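Write the Stop Rule Before the Speed Rule

May 29, 2026

For ten years I have worked with small repair and assembly shops, first at Gundau and now on my own. In this time I read many rule books for robot cells. Almost all of them begin with speed: how fast the arm may move, how close a person may stand. These rules are necessary. But for work inside a computer case, I believe they come in the wrong order.

The draft guide from Wondstead has 646 clauses. Only four of them speak about what the arm must do when a part does not go in as expected. A memory module, a card, a processor - each has its own way to be damaged, and a slow arm can damage all of them.

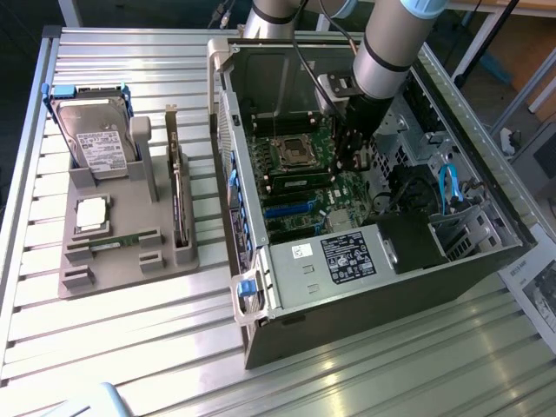 Who should decide how much force a robot may use on a part?
The person who writes the job should decide it, with the part maker's limit in hand, and a second person should sign it before the first run.

At Nistow they keep this number on one printed page for each part. I like this practice very much. The page says the force limit, how many tries are allowed (they permit 2), and what happens after the last try. The arm opens, moves back, and waits for a human. It does not search for a new angle by itself.

My second request is about fixtures. Every part should have one fixed place before the job starts, and the rule should name this place. Some engineers tell me that good vision makes it unnecessary. Maybe this is true in a laboratory. In a shop, a person must also be able to look at the tray and know what is missing.

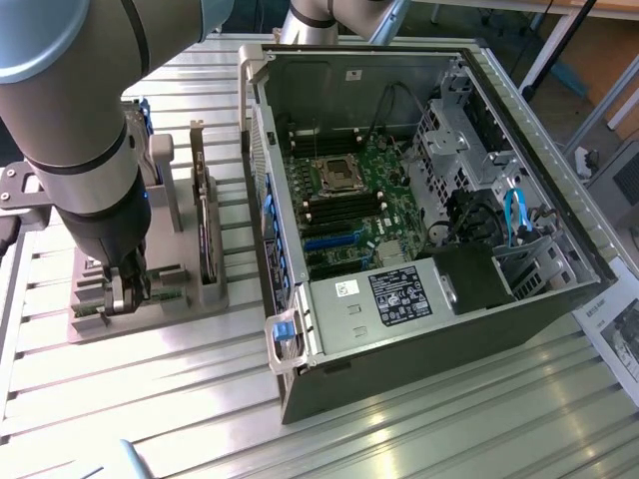

Fixture tray and open tower case on the worktable.

I know the objection. More pages mean more work, and a small shop like Hidayat has no one to write them. I accept this. So let the guide give a blank page that takes about half an hour to fill, and let it remove the clauses which only repeat each other. The comment period is open until August, and I will send mine this week.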